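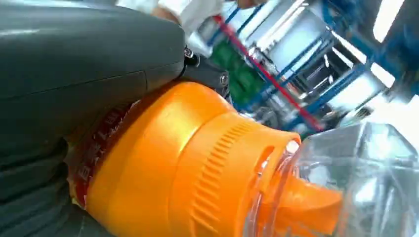
Bottle caps: small things that do a big job

Pick up a plastic bottle and look at the top of it. The cap is probably the part you touch most, and the part you think about least. A cap has to keep the drink in, keep dust out, and come off when you want it to. It has to do this when the bottle is standing up, when it is upside down in a school bag and when it has rolled under a seat on the bus.

Why does a cap have ridges?

Run your thumbnail round the side of a screw cap. You will usually feel lots of thin raised lines, very close together. These are called ribs. When you twist something smooth, your fingers can slide. The ribs give your skin edges to push against, so the cap turns with your hand. Most ribs run up and down, across the direction you twist. If they ran round the cap in rings, they would not help much at all.

Try it: screw a cap on gently, then put a drop of washing-up liquid on your fingers and try to undo it. Now wrap a dry tea towel round the cap and try again. Wash your hands afterwards.

What is inside?

Take a screw cap off and look into it. There is a raised line that winds round the inside like a slide at a playground. This is the thread. The neck of the bottle has one too. When you turn the cap, one thread slides along the other and the cap is pulled down tight.

"Righty tighty, lefty loosey" is an easy way to remember which way to turn. It works for nearly all bottles, and for most jars and taps as well.

Why are some caps wide at one end and narrow at the other?

Not every cap is a plain flat disc. Some have a wide part that fits over the bottle and a narrower part on top, like a step. On sports bottles, the narrow part may be a spout that you pull up to drink. On sauce bottles it may be a nozzle, so that the ketchup comes out in a thin line.

What is a cap made of?

Most drinks caps are made from a different plastic from the bottle. A clear bottle is often made of PET, which is light and see-through. The cap is often made of polyethylene or polypropylene. Colour is mixed in before the cap is shaped, so a bright orange cap is orange all the way through. If you scratch it, you will find more orange underneath.

How is it made?

Small beads of plastic are heated until they are soft. The soft plastic is pushed or pressed into a mould, which is a hollow metal shape. It cools, goes hard and is taken out.

What should I do with it?

Empty the bottle, squash it and screw the cap back on before you put it in the recycling. Loose caps are small and can drop through the sorting machines. Rules vary from place to place, so check what your council asks for.

Words to know

Thread: the winding ridge that lets a cap screw on.
Rib: a thin raised line that helps you grip.
Mould: a hollow shape used to form soft plastic.

Written by Jacqueline Besnard. Checked by Wael Nasr.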